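Facilities Practice 1: Waste Sorting and Work Surfaces
Handout 3 - Bottles, Bins and Liners at the Small Workstation
Cesau Technical Program, Bridport site

Scope

This handout covers the handling of single beverage bottles at a desk or small table, the lining of small round bins, and the inspection of the work surface once the bin is in place. Floor-standing containers and wheeled carts are treated in Handout 4. Sharps, glass and anything with a hazard label are outside the scope of this course unit and go through the separate procedure posted at the Bridport loading door.

Students should have read the Boychuk notes on container volume before the session. The Fistico worksheet is filled in during the session and handed in at the end of it.

1. Terms

Liner: the plastic bag fitted inside a bin. A liner is specified by width, length and film thickness.

Cuff: the part of the liner folded outward over the rim. The cuff holds the liner by friction and by the weight of the film. On bins with a smooth rim a band may be added.

Wall: the side of the bin. Solid walls retain liquid if the liner fails. Mesh walls do not. This difference decides where each type may be placed.

Footprint: the area of the base in contact with the surface. On a tapered bin the footprint is smaller than the opening, and the bin tips more easily than a straight one of the same height.

Residue: liquid or solid matter left in a container after normal use.

2. Fitting the liner

Open the liner fully before it goes into the bin. A liner that is pushed in folded traps air under the film and sits high, and the first few items rest on an air pocket instead of on the base.

Lower the closed end to the base with one hand and hold the open end outside the rim with the other. Press the film outward at the base. Fold the cuff down evenly around the rim. For desk bins the cuff should come down at least 2 inches on the outside. A wrinkled cuff is acceptable. A cuff that is long on one side and short on the other is not, as the short side will slip in under load.

With a mesh wall, trapped air escapes through the openings once the film is pressed. With a solid wall, lift one edge of the cuff for a moment and press again.

Translucent film is used on this course for all practice bins. It allows the contents to be checked from the side before the bag is tied.

3. Bottle handling

The practice bottle is a clear plastic bottle with a screw cap and a wrapped label. The nominal volume used in the worksheet calculations is 1000 ml, whatever bottle is on the bench.

Hold the bottle upright until it is over or next to the opening. Grip below the shoulder. A grip at the cap puts the load on the thread and lets the body swing. A grip too low on the label can slide, particularly where the label is a loose sleeve.

Keep the cap on for the placing exercise. Caps are removed only in the compaction exercise, section 6.

Approach the bin from the side, clear of the cuff. Contact with the cuff is the most common cause of a displaced liner, and on a light bin it can also shift the footprint. Record any contact on the worksheet, even if the liner holds.

4. Position on the table

The bin stands toward the far side of the table, with free surface in front of it for the hands. Leave the front corners clear. Chairs are pushed back and nothing is stored on the table during the exercise.
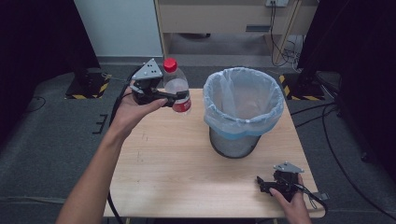 Practice table with lined mesh bin and bottle. 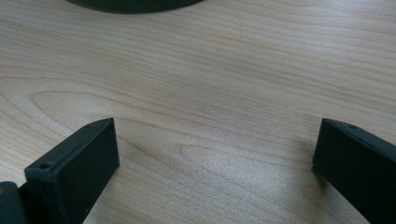
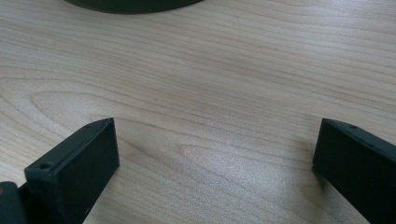
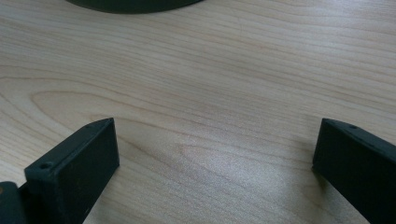
5. Surface inspection

Light wood surfaces are inspected twice, at the start of the session and after the bin has been removed. Work from the far edge to the near edge, following the direction of the grain. Ceiling lights produce glare on a pale finish, and marks inside a bright patch are easily missed. Change the viewing angle and look at the same area again before entering a result.

The following distinctions are used on the worksheet:

Grain. Part of the wood. Includes straight streaks and the long oval loops known as cathedral figure. Not recorded.

Scuff. A dull or light line in the finish. Cannot be wiped off. Recorded once, at the start.

Speck. A small dark point. Wipe with a dry cloth first. If it remains, record it as a scuff.

Ring. A curved mark left by a base. Record the diameter, and note whether it closes.

Do not use an abrasive pad on any of these. A damp cloth followed by a dry cloth is sufficient for residue from soft drinks, provided it is done within the same session. Sugar residue left overnight in August conditions hardens and may need a second pass with warm water.

6. Compaction

Remove the cap. Empty any residue into the sink, never into the liner. Press the bottle flat from the base toward the neck and replace the cap while the bottle is still held flat, so that it does not draw air back in. A compacted bottle takes up some 3 times less depth in the bin than an uncompacted one - this depends on wall stiffness and should be measured for each bottle type.

Local rules differ on whether the cap stays on and whether compaction is permitted at all. The Bridport rule is cap on, compacted. Check before applying it elsewhere.

7. Changing the liner

Change the liner when the contents reach the lower edge of the cuff. Unfold the cuff upward, gather the film, and tie it above the contents before lifting. With a tapered bin, hold the base down with one hand while lifting. Inspect the inside of the bin for liquid. If a mesh bin has leaked, the table inspection in section 5 is repeated in full.

Worksheet

Complete entries 1 to 8 in ink. Entry 8, the final surface check, is made after the bin has been returned to the shelf. Corrections are struck through with a single line and left legible.

Reading for the next session: Handout 4, sections 1 and 2.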